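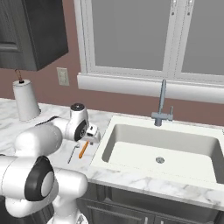
Ticket 44, kitchen at Ernness. Tenant Atieno Swai reports low hot water pressure at the kitchen tap; cold runs normally. The basin is the large white one set beside the marble worktop, so please put a dust sheet over the stone before any tools go on it. Boiler is a Lekar combi. Bathroom hot tap not affected.

07/10/2025, Jabari Langat: Isolation valve on the hot feed was half closed. Opened fully. Flow better but still weak after two minutes.

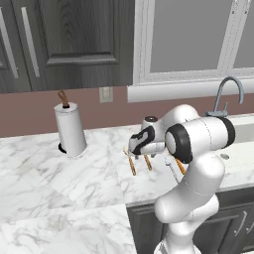 Took the aerator off and found scale in the mesh. Soaked it for 17 minutes in descaler and refitted. No change, which points to the flexible hose under the basin.

Finlay Farquharson: Hose has a kink behind the waste pipe. Replacement ordered from Rugemalira, due in two working days. Tenant told the tap is safe to use meanwhile.

Status: waiting for part. Please ring Atieno before calling round.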